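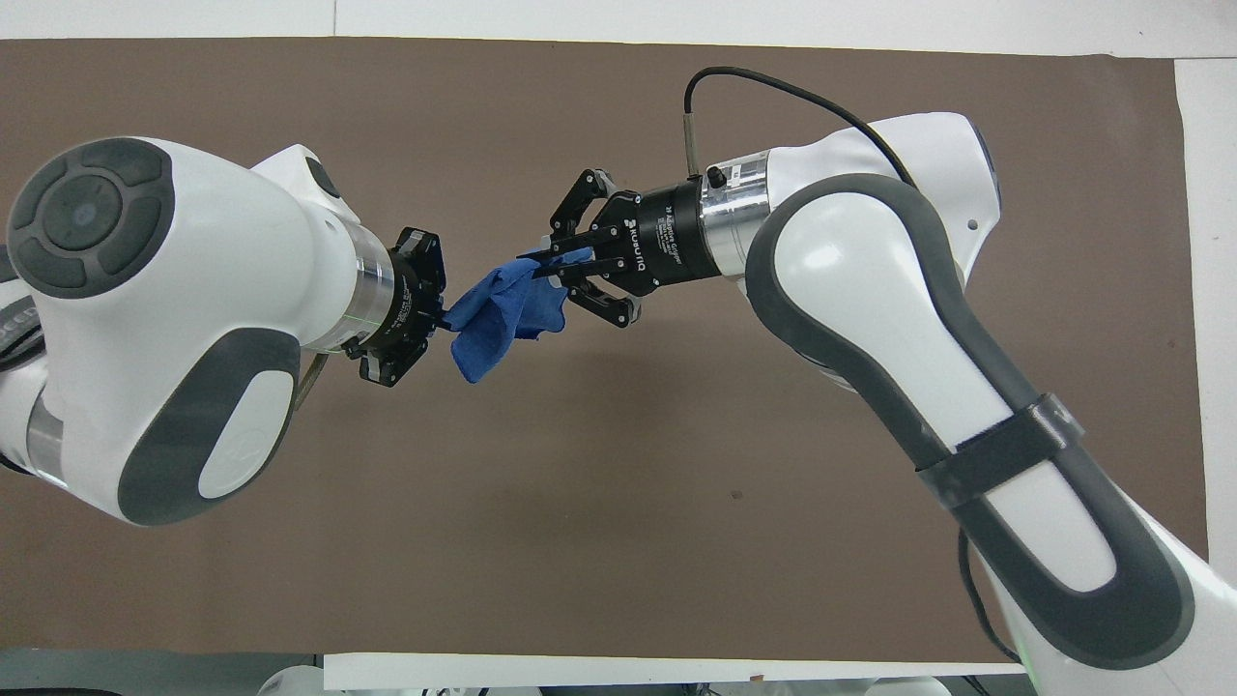 Two-arm cell with a blue cloth between the grippers, brown mat on the table

Nument two-arm folding kit – worth it for a small shop?

Posted by Ville Nurmi

Looking at the Nument kit for our linen room in Tullstead. Two arms, two grippers, mat, software, a day of setup. We fold small stuff mostly, wash cloths and bar rags, 300 pieces on a normal shift. Reseller (Koivisto) says it learns a new cloth in 8 demos. Sounds low to me. They also want a yearly support plan on top and won't tell me what's in it untill I sign for a trial.

Anyone running one on real laundry? Mainly want to know: speed, how it copes with cloth that comes in all bunched up, and is the support plan needed. No programmer here, just me and a laptop.

Man-sik Ham

Had the kit since December. Short version – good at one cloth, so-so at five.

Speed: around 31 seconds for a rag, pick to stack. A person beats that easy. We let it run over lunch and after close, so don't care much.

Bunched cloth is the hard part. One arm holds, the other has to find a corner, and if it pinches the middle you get a sausage instead of a fold. Plain colors on a mat that contrasts work best for us. White on white was hopeless, gave up on the napkins.

8 demos got ours moving but it dropped a lot. Went to 12 per cloth with the start pile different each time and it settled down. Do the same, dont just lay it flat every time.

Also check the gripper pads before you blame the software. Ours get linty and then thin stuff slips. Wipe at start of shift. And strap your cables down along the arm, leave slack at the wrist. We snagged one in the first week.

Support plan: took it the first year, used it twice. Both times was camera calibration, they did it remote. Probably won't renew.

murnum_dave

get a used folder machine, way cheaper

laundry_room_b

Folder machine won't take small rags, at least ours doesn't, they come out crooked or jam. So depends what you fold.

Haven't bought the Nument but did the trial through Koivisto. Ask them to bring it to you and run YOUR cloths straight out of the dryer. They showed up with a stack of nice new ones. Get the pad price in writing too, wasn't on our quote.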